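Braltelden Institute of Food Service
Hospitality Operations I, Unit 5
Handout: Stock Rotation and Storage Records
Revised Jan 18, 2019

Students are expected to read this handout before the first practical session of the unit. It replaces the older sheet on storage, which should be discarded.

Stock rotation is the practice of using older goods before newer ones. In most kitchens this is done by arrival date. Where goods carry an expiration date, that date takes priority, even if the item arrived later than others on the shelf. Each delivery must be labeled before it is put away, and new stock is placed behind existing stock.
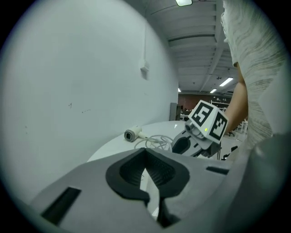
Records are kept for 90 days. The storage log lists the item, the supplier, the date received and the initials of the person who shelved it. Errors are crossed out with a single line and initialed. Correction fluid is not permitted.

The case study for this unit is the Lemaire dining hall, which serves 638 meals on a full day. Its dry store was reorganized after repeated shortages of flour and rice were traced to missing log entries. Students should compare its log with the Seltum form in the course packet and note which entries differ.

Written work: submit a storage plan for a small kitchen, no longer than 6 pages, including a blank log. Plans are due at the first class meeting in February.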